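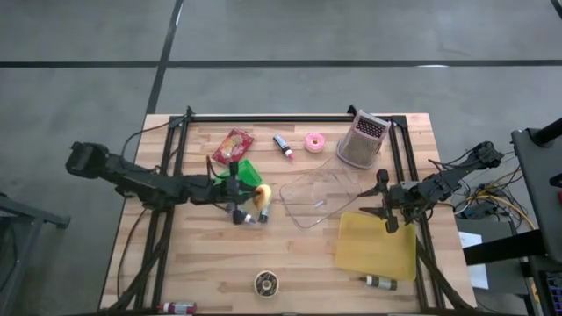 *Figure 4-1. Wooden table with two black arms, a yellow sponge and a clear plastic tray.*

## 4. Entering and Tracking a Bill

This section applies to clerks and legislative aides who hold an Editor account in Skundari. Readers with a Viewer account may search and print bills but cannot perform the steps below. Accounts are issued by the office administrator (see Section 2).

### 4.1 Creating the bill record

1. From the main menu, select **Bills**, then **New Bill**.
2. Select the chamber in which the bill is to be introduced.
3. Enter the short title. The field accepts up to 100 characters, including spaces.
4. Enter the full title exactly as it appears on the signed draft. Do not correct spelling or punctuation at this stage.
5. In the **Sponsor** field, type the first letters of the member's last name and choose from the list. Co-sponsors are added on the next screen.
6. Select the bill type: *Government*, *Private Member* or *Committee*.
7. Select **Save as Draft**.

The system assigns a draft number beginning with D. The permanent number is assigned when the presiding officer accepts the bill, and the draft number then remains in the history tab.

**Note:** The summary field is limited to 2000 characters. Text pasted from a word processor may carry hidden formatting that counts toward this limit. Paste as plain text.

**Caution:** The bill type cannot be changed after the permanent number has been assigned. A bill entered under the wrong type must be withdrawn and entered again, and its place on the calendar is lost. 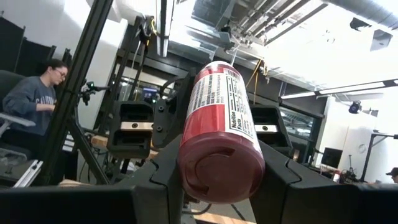 *Figure 4-2. Red bottle, with the "Nutrition Facts" heading on its label.*

### 4.2 Attaching the text

1. Open the draft and select the **Text** tab.
2. Select **Attach** and locate the file. Only one file may be marked as the official text.
3. Compare the first and last pages on screen with the signed copy.
4. Check the **Official Text** box and enter your initials.
5. Select **Lock**.

A locked text may be opened only by the administrator. Later versions, such as a text amended in committee, are attached as new files and do not replace the original.

If a fiscal statement is required, attach it under **Supporting Papers**. Letters from the public are to be filed in the Contreras correspondence module and linked from there.
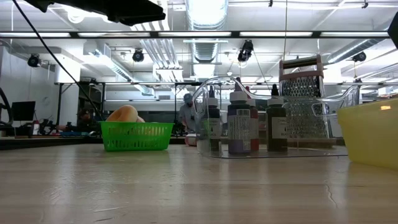 Links made in the correspondence module appear in the bill record after the next refresh. They are visible to Editors only, unless the **Public** box has been checked for that letter. Before checking this box, confirm that the writer has given consent and that home addresses have been removed.

### 4.3 Setting the notice period

The default notice period between introduction and first debate is 21 days. To set a different period:

1. Open the bill and select **Calendar**.
2. Clear the **Use Default** box.
3. Enter the number of days and the rule under which the period has been changed.
4. Select **Recalculate**.

All later dates, including the deadline for amendments, move with the new period. Dates that fall in the December recess are carried forward to the first sitting day after it. Print the revised calendar and send a copy to the sponsor's office the same day.

**Note:** Error 734 means that the new date conflicts with a debate already listed. Clear the conflict in the Duver scheduling screen, return to the bill and recalculate. 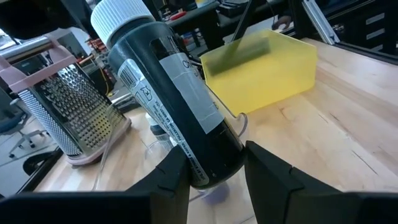
*Figure 4-3. Dark bottle with a white ribbed cap; box grater with pink handle at left.*

### 4.4 Recording a vote

1. Select **Actions**, then **Record Vote**.
2. Choose *Voice*, *Division* or *Roll Call*.
3. For a division, enter the totals for, against and abstaining. For a roll call, import the list from the Clulum terminal in the chamber.
4. Have a second Editor review the entry and select **Confirm**.

**Caution:** Do not record a unanimous vote as a roll call unless names were called. Use *Voice* and check **No Dissent**.

A confirmed vote is sent to the public journal within the hour. Corrections after that time require a signed form from the presiding officer, addressed to Bongani Joubert, Office of Legislative Records.

Section 4 last revised 2010-07-27. Replaces all earlier printed sheets on bill entry.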